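Re: [gandport-kitchens] Leaving appliances out on the worktop

> Everything we use daily should live out on the side, plugged
> in and ready. Since I cleared the cupboards in March I reckon
> I save 5 minutes every morning, and the Nukine earns its place
> because I see it and so I use it. Hang the cloths and the
> wooden bits within reach and you never open a door again.

I'm not convinced. I tried the same thing when we moved the Jarman out of the pantry, and all I got was less room to chop an onion. The worktop is 60 deep, which sounds generous until there's a big white lump on it, a cup parked behind the lump and a flex trailing down the front.

Then the flat top fills up, or anything near it does. Ours had post on it within a day.
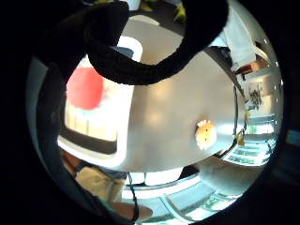
And glossy white shows every fingerprint. You wipe it, then you wipe the wall behind it, then you move the cloth you hung there for wiping because it has started to smell of toast. I can't find those minutes in your sum.

As for using a thing more if you can see it, I looked at mine for most of a winter and used it perhaps twice a week, same as before. The Mondard leaflet says to leave a gap of 52 mm at the back as well — did you? With that gap mine stuck out past the bread bin and I kept catching it with my elbow.

I'd keep the kettle out and put the rest on a low shelf. Lifting it up takes me less time than cleaning round it did. If you've measured yours, I'd like to know how much clear worktop you have left. We have a 615 run between the sink and the cooker, and I'm not giving any of it up on the strength of one good month.

Does anyone else on the list have theirs out all year and still like it?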